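Tirno Kitchenware Support
Ticket: Cream insulated bottle – stale smell, lid hard to turn, scuffing on body
Status: Closed
Opened by: Nantana Inthanon
Handled by: Timo Ostermann
Category: Drink bottles / Care and cleaning

Nantana Inthanon wrote:

Hi, I have one of your insulated bottles in the cream colour. I bought it from the Somboon shop in town and I've used it most workdays. I have three problems and I'm putting them all in one ticket. Tell me if you want them split up.

First, it smells. It isn't strong, a bit like old tea with something sour behind it. I mostly fill it with water but it had milky tea in it a few times over summer. I wash it by hand with dish soap and hot water and the smell is back by the next afternoon.

Second, the lid has become hard to turn. It goes on fine for the first part and then it gets tight and gritty. It takes both hands to get it off again.

Third, the outside is marked all over. I don't mind a bottle looking used but I'd like to know what is a scratch and what will come off.

I don't need a refund. I'd like to get it back to a state where I want to drink out of it.

Timo Ostermann replied:

Hello Nantana, thanks for writing. One ticket is fine. Please answer these when you have time:

Is the smell in the bottle, the lid, or both? Leave them apart overnight and smell each one separately in the morning.
Does the lid have a grey silicone ring inside it, and have you ever taken the ring out?
Has it been through a dishwasher?
Does a drink stay hot as long as it used to?

Please don't use bleach or a steel scourer on it in the meantime.

Nantana Inthanon wrote:

Left them apart overnight on the bench. The lid is much worse. The bottle has a slight smell if I put my nose right to it, but the lid is where it's coming from.

There is a ring. I didn't know it came out. I've had a go with my fingernail and it won't budge.

Dishwasher, yes, two times that I know of. My flatmate Kanokwan put it through with the plates. She has been told.

I haven't tested the heat properly. Will do that next.

Timo Ostermann replied:

Thanks, that's useful. The ring is the usual culprit. Milk gets in behind it and soap on a sponge won't reach.

To get it out, soak the lid in warm water for ten minutes first. Then use something blunt, such as the handle end of a teaspoon, and work it under the ring at one spot. Once a bit has lifted you can pull the rest with your fingers. Don't use a knife, as a nick in the ring will make the lid leak.

When it's out:

Wash the ring in hot soapy water, both sides.
Clean the groove it sat in with an old toothbrush.
Soak the ring and lid in a bowl of warm water with a tablespoon of bicarb soda for an hour.
Rinse, and dry everything fully before you put the ring back. Overnight is best.

For the bottle itself, put in a tablespoon of bicarb, fill it with hot water and leave it open until the water has cooled. Never screw the lid on with bicarb and hot water inside. Then tip it out, go round with a bottle brush and rinse twice.

For the heat test, fill it with boiling water, put the lid on and leave it ten minutes. Feel the outside of the body, below the neck. Warm at the neck is normal. If the body itself gets hot, the vacuum has gone and no amount of cleaning will fix that.

Nantana Inthanon wrote:

Got the ring out. The teaspoon worked. There was a brown line all the way round the groove and I'll leave it at that. Toothbrush took most of it and the soak took the rest.
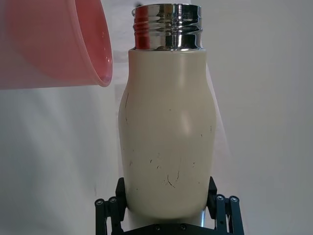
Heat test is done as well. The body stayed cool after ten minutes, neck was warm like you said. I went a bit further and borrowed the kitchen thermometer from Boonsong Prasertsri next door. Filled it straight from the kettle at seven in the morning and it read 65 degrees when I got home in the afternoon. The next day I did the same but opened it a few times at work, and it read 57. I don't know what it was when it was new, so I have nothing to compare with.

The lid is still tight. Better than it was, but there's still a gritty feeling in the last half turn.

Timo Ostermann replied:

Those readings are nothing to worry about. Opening it through the day will always cost you some heat. Together with the cool body I'd say the insulation is sound, so it's worth finishing the clean.

On to the thread. Grit in the last half turn is nearly always scale or dried drink sitting low in the ridges of the steel neck, or in the matching grooves inside the lid. The kettle will tell you if your water is hard. If there's white crust in the kettle, there'll be some on the bottle too.

Mix one part white vinegar with two parts warm water. Wet a cloth with it, wrap the cloth around the neck and leave it for 15 minutes. Keep it on the steel. A few drips on the painted part won't hurt if you wipe them off, but don't let it sit along the seam where the steel meets the colour. Then run a toothbrush around the thread, following the ridges. Stand the lid upside down and fill it with the same mix for the same time. Rinse the lot well.

Please do this on a different day from the bicarb. The two together just fizz and cancel each other out.

Nantana Inthanon wrote:

Kettle is crusty, so that fits. Will do the vinegar on the weekend.

A question while I wait. I asked in the Drorkadthorpe community group and one person said to put cooking oil on the thread. Is that a good idea?

Timo Ostermann replied:

No, please don't. Oil goes sticky and then rancid, and you'd be back to a smell. A clean thread doesn't need anything on it. If the silicone ring feels dry and drags, wet it with water before you close the lid.

Nantana Inthanon wrote:

No oil then. Vinegar is done. I did the neck two times as the first go left a bit at the bottom of the thread. White flakes came off on the toothbrush. The lid now turns all the way down with one hand, and comes off with one hand too. I put the ring back the wrong way around the first time and it dribbled when I tipped it, so you might want to add that to your instructions. The flat side goes towards the lid.

Smell: gone from the bottle. Very faint in the ring if I hold it right up to my nose. I can live with that but if you have spare rings I'd take one.

That leaves the marks on the outside.

Timo Ostermann replied:

Good result on the lid, and a fair point about the ring. I've passed it on to Tassanee Saithong, who looks after our care sheets.

We do have spare rings and I'll post you one. Please reply with your address through the form, not in this thread, as the thread is visible to other customers.

For the outside, the way to tell a rub mark from a scratch is to wet a fingertip and run your nail across it. If your nail catches, it's a scratch in the coating. If it glides over, it may be something that has rubbed off onto the coating, and that will often lift. Keys, zips and bench edges leave dark lines that look like scratches.

Try these in order and stop when you're happy:

Warm water, dish soap and a soft cloth.
A paste of bicarb and water on a damp cloth, rubbed lightly in small circles. Test it on the base first.
A white melamine sponge, wet, with almost no pressure. These are abrasive and will leave a shiny patch on a matte finish if you lean on them.

Don't use cream cleanser, acetone or car polish. Real scratches can't be taken out at home. They won't affect how the bottle works.

Nantana Inthanon wrote:

Did soap and then paste. I tested on the base and it was fine. Some of the dark lines went lighter and a few small specks came off altogether. The fine ones are mostly still there and I can feel some of them with my nail. I tried the melamine sponge on one mark, could see I was starting to take the dullness off the finish, and stopped.

I carry it loose in a bag with my keys so I know where they came from. I've sewn a sleeve for it out of an old Tultex sweatshirt, with the cuff at the bottom. It's not pretty but it keeps the keys off.

Happy for you to close this. Address sent through the form.

Timo Ostermann replied:

Got the address, thank you. The ring went out today, Thursday, April 26, 2018, by ordinary post. Stopping with the sponge when you did was the right call.

To keep it from coming back: take the ring out once a fortnight, or the same day if you've had milk in it. Vinegar on the thread when it starts to feel gritty. Store it with the lid off. Hand wash only.

Summary for other customers reading this ticket:

Smell – residue behind the silicone ring. Fixed by removing and soaking the ring, bicarb soak in the bottle with the lid off.
Tight lid – scale in the thread. Fixed with diluted vinegar and a toothbrush, two goes.
Leak after cleaning – ring fitted upside down. Flat side towards the lid.
Outside marks – partly lifted with bicarb paste. Scratches remain, cosmetic only.
Heat – insulation tested and fine.

Closing the ticket. It can be reopened by replying.

Nantana Inthanon wrote:

Ring arrived and it fits. No smell. Kanokwan wants to know if the same method works on the lid of a lunch jar with a wider neck.

Timo Ostermann replied:

Yes, same method. Wider lids sometimes have a second, smaller ring around the vent in the middle, so check for that one too.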